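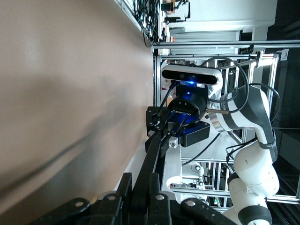
Is beige really that restful?

February 11, 2022

I keep reading that a big plain beige surface calms you down. Nastton says so in its brochure, Blöndal says so on the sample cards, and the guy on the phone at Brerklow said it to me twice before I'd even asked about price. I'm not convinced. I do like how smooth beige takes a shadow, a soft diagonal band with no hard line to it, and I'll give it that much. Calm is a big word for a color, though.

What I wanted was something for the back room that wouldn't glare at me in the afternoon. Blöndal wanted 70 dollars for a quantity I could have used up on one closet door. Nastton was 48, and the label promised "whole-room balance," whatever that means. I asked the store what it means and got handed another brochure.

So I bought the Nastton and did a test board, then leaned it by the window for 11 days. In the morning it looked like oatmeal. By late afternoon it looked like slightly older oatmeal. No glare, fine. It did show every greasy thumbprint I put on it, and the wipe-clean claim needs a good long look, because my thumbprints mostly moved over an inch.

Fliltell makes a cleaner that's supposed to fix this. Of course they do. It costs more than the paint did per ounce, and the small print says to try a hidden spot first. On a flat beige surface, where is the hidden spot?

I'm going ahead with it anyway, one side only. The other side stays the old white until October, and if I feel any calmer on the beige side by then I'll post about it. Comments are open if you've had the Blöndal up for a couple of years and it still looks decent. Please don't send me brochures.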